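Print this page | E-mail this page
9/1/20
Posted by the course office, Hestora Evening Classes
Shares: 6 Comments: 4

TABLE SERVICE 1, HANDOUT 4
Tea for two: laying out, pouring, clearing

Notes typed up fast from the board, sorry for any gaps. Bring them to the practical. If you missed the June intro read the bit on saucers twice.

Start with the pieces. For a plain tea service we need pot, cups, saucers, one flat plate or tray. No milk jug yet, no sugar, no spoons. Those come in handout 6. People always want to put everything out at once and then there's no room to put the pot down.

Cup goes on its OWN saucer before anything else happens. Not stacked, not "I'll do it after." If the set is all one color it is easy to grab a cake plate for a saucer. Check for the well in the middle.
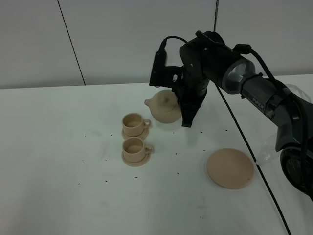
Fig. 1. Teapot with its spout to the left, two cups on saucers beside it, plate on the right.

Spout. Rule in this class: spout never points at a guest. Steam, drips, and it just looks rude. Turn the pot so the spout points along the table or back toward the server. Some houses do it differently, fine, when you work there do it their way.

Handles. All the same direction. Doesn't matter how nice the cups are, if one handle goes left and one goes right the table looks like somebody got up and left. We set them to the guest's right. If you know the guest is left handed, switch them, and switch both cups if they're sharing a tray.

Spacing. Leave a hand's width between saucers. Enough that you can lift one without nudging the other. For a single file layout (one cup behind the other) same thing, hand's width, and serve the far one first so your sleeve isn't going over a full cup.

Surface. Wipe it dry before you lay out. Unglazed pieces will pick up anything, and a wet ring under a saucer makes it slide. Light tables show every smudge so look along it from low down, not from above.

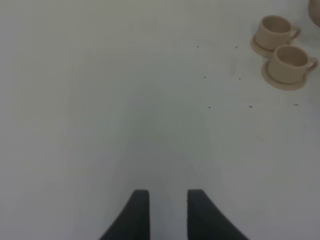

Next, how to carry. Two saucers at a time, no more, thumb on the rim and fingers flat underneath. Do not put your thumb in the well. Do not hook two cups on one finger, even empty. The handle is the weakest part of the whole peice and it's usually where they break.

The pot: one hand on the handle, other hand on the lid if there is one. Folded cloth if it's hot. Put it down, dont slide it. Unglazed bottoms scratch tabletops and glazed ones squeak.

Pouring, quick version
- warm the pot first, empty it, then leaves
- 60 seconds to warm it is plenty
- pour low, a little in each cup, then go back and top up. Keeps the strength even
- stop well short of the rim. Guest has to lift it
- last drops go in the pot side, not shaken over the cup

For practice we pour cold water only. No hot water till you've been signed off on carrying.

About cost, since somebody asked. The Hirano practice sets are cheap, and Prirus lets us buy single cups, so a broken cup isn't the end of the world. The dining room at Traluvar is another matter. Roughly 3,000 for the good service there, and you can't replace one saucer on its own. Handle the practice set like it's that one. Habits carry over.

Clearing. Ask first, or wait till the guest pushes the cup away. Then:
- look in the cup before you lift. Half full cups get lifted fast and that's how you get tea on a lap
- cups come off with the saucers, together
- pot goes last
- plate or tray goes back empty if it wasn't used, don't pile dirty things on it at the table 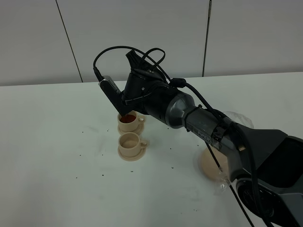
Storing. Everything bone dry first, unglazed ware specially, overnight is best. It holds water longer than you think and it'll smell musty if you shut it up damp. Saucers can stack with paper between. Cups don't stack, ever, the inside of the rim chips. Lid off the pot or turned upside down so air gets in.

No dish soap on the unglazed sets. Hot water, soft brush, rinse again. Soap gets in the clay and the next person tastes it. If a set has been soaped by mistake tell me, I'll soak it.

For next class
- lay out tea for two from memory, handles and spout right, in under 4 minutes
- carry both saucers with cups the length of the room and back
- read handout 5 (trays), first page only, second page has an old diagram

Closed shoes please. Sleeves that push up.

E-mail this page | Print this page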